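**Workshop tips: sharing a bench with an automated arm**

At the Dikstead workshop, the sorting bench is now shared between staff and a robot. Etenesh Mersha, who supervises the floor, asks all employees to observe the following.

- Lay a soft mat over the table before setting out small parts.
- Keep drink bottles capped.
- Fold cleaning cloths and leave them near the edge.
- Stay clear of the arm's reach while it is moving — 20 inches at minimum.

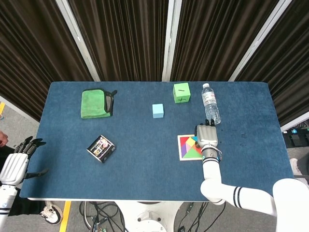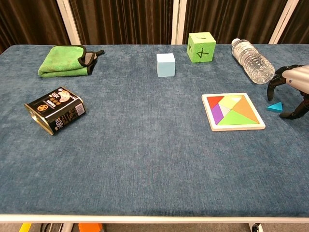 **Will staff lose their bench hours?**

Hours remain as they were in June. Repetitive sorting passes to the machine, and employees move to inspection and repair after 9 hours of paid training.

Requests for a different shift should be sent to Hongjun Qian in writing.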